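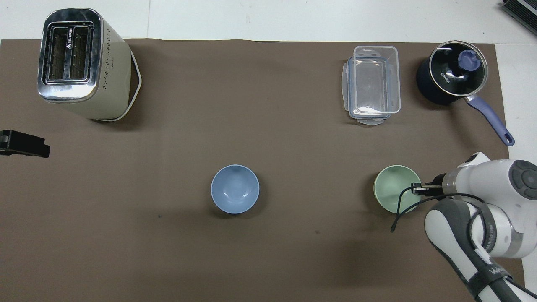
Page last changed: November, 4:10 p.m.

Curkon Brings Robot Arms to the Returns Bench at Its Skemulura Site

SKEMULURA – Curkon, which checks and resells returned kitchen goods, is adding robot arms to the sorting work at its Skemulura site. The arms will pick up and set down everyday items such as bowls, pans, food containers and toasters, a job that has been done entirely by hand until now.

The site handles 842 returned items on a typical shift. Each one is taken out of its box, placed on a bench, looked over and moved to a tray for resale, repair or recycling. Bench staff told the company in a survey this spring that the reaching and lifting was the hardest part of the day. Of the 110 people who work at the site, 63 said they had sore shoulders or wrists at least once a week.

Under the new setup, the arms take over the moving. People keep the decisions. A worker still judges whether a glaze is chipped, whether a lid fits its pan and whether a small appliance is fit to go back on sale.

Bowls are among the first items on the list. They are light, but a gripper has to take them by a thin, curved rim, and a glossy finish leaves little to hold on to. Pans bring a different problem, as the handle can point in any direction when the item reaches the bench.

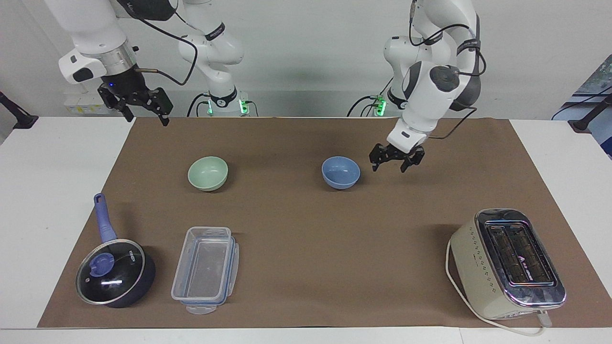

Toasters will stay with staff for the first stage at Skemulura. They are heavier than the bowls, and the cord has to be checked by hand before anyone plugs the toaster in. Curkon will review this after the winter peak.

The control software comes from Uddin, which also trains the bench teams. So far 36 workers have signed up for the course. It covers starting and stopping the arms, clearing a dropped item and teaching a new pickup. Those who finish move to a higher pay grade.

No jobs will be cut as part of the change, and shift lengths stay as they are. Staff who would like to remain on hand sorting can do so – several benches will be kept for that purpose. Workers will trade places every two hours between the arm benches and the inspection desks.

The project is known inside the company as Virumora. A second group of benches will follow once the first has run for a full season.

About Curkon
Curkon inspects, repairs and resells returned household goods for stores and online sellers. Press questions can be sent through the contact form on the company's website.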